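Communal kitchen and washroom check, Birnport Studios, March. Done between 7.40 and 9.15 in the morning, before anyone could tidy up on my account. Checked by Kasun Majumder. Marks are OK, FIX or SIGH. A SIGH is a FIX I have written down before.

## 1. Way in and floors

- [x] **Outer door closes by itself.** OK. It closes with real conviction now. Mind your heels.
- [ ] **Door mat flat, no curled corners.** FIX. Three corners flat. The fourth has ambitions.
- [x] **Floor dry and clear.** OK, apart from a bicycle, which had gone by the time I came back to complain about it.
- [ ] **Wet floor sign on its hook.** SIGH. It is being used as a shelf in the paint store.

## 2. Kitchen

- [x] **Fridge at 5 degrees or below.** OK, reads 4.
- [ ] **Food labelled with name and date.** SIGH. One tub is labelled "Hồ, please do not", with no date and no word on what is not to be done. Left where it was. Whatever it is, it gets until April.
- [x] **Kettle flex and plug sound.** OK. The kettle is a Sikonico and furred like a harbour wall, but that is a matter of taste and not of safety.
- [ ] **Toaster crumb tray emptied.** FIX. I emptied it. I would like it noted that I emptied it.
- [x] **Fire blanket on wall, tabs hanging down.** OK.
- [ ] **Extinguisher in date, pin in place.** FIX. Pin is fine. The service tag has been turned to face the wall, and when turned back it says last September. Skevov have been rung and will come when they come.

## 3. Handwashing and soap

- [x] **Hot tap no hotter than it should be.** OK at both basins.
- [ ] **Paper towels stocked.** FIX. One box in the cupboard, marked 100, already open and looking thin.
- [x] **Small things kept in a dish, off the bare surface.** OK. A shallow oval dish with a rim is all I ask for. A bar of soap left straight on the worktop turns to glue by lunch, and a bun fares no better. 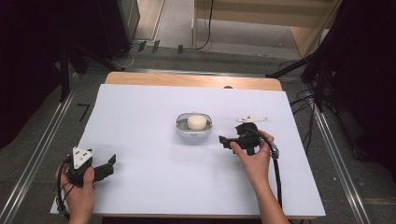
- [ ] **Soap at the second basin.** SIGH. There was a soap-shaped mark. I am told this counts as evidence of soap.
- [x] **Nail brush present.** OK, though I would not use it on a nail I was fond of.

## 4. Worktables

- [x] **Tables steady, no splinters.** OK. The long one has stopped rocking since somebody folded last year's copy of this checklist and put it under the leg. I am glad it found a reader.
- [ ] **Surfaces covered before messy work.** FIX. Most people do this and a few prefer to let the varnish take its chances. White paper or a plain board will do, so long as it lies flat and covers the part you mean to ruin.

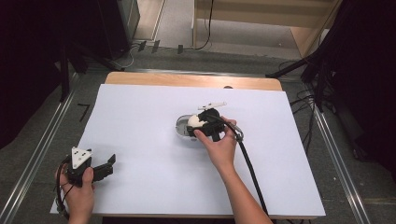
Covers should come up at the end of the day, be wiped if they are the wiping kind, and go back in the rack with the clean side facing in. The rack is the tall thing by the window with coats on it. Coats have hooks of their own, 15 of them, all free when I looked.

- [x] **Scissors and blades put away.** OK.
- [ ] **Extension leads not daisy-chained.** SIGH. Two leads, joined, feeding a third, feeding a radio. The radio was off. I unplugged the lot and it can be put back properly by whoever misses it.

## 5. Meter readings

Water 1,797. Electricity 1,068. Both copied on to the card inside the cupboard door, under the readings for January. There are none for February, as the pen had been borrowed.

## To do before the next check

1. Move the wet floor sign back to its hook.
2. Order towels and soap, both basins.
3. Chase Skevov on the extinguisher.
4. Glue down the mat.
5. New pen, on a string. A short string.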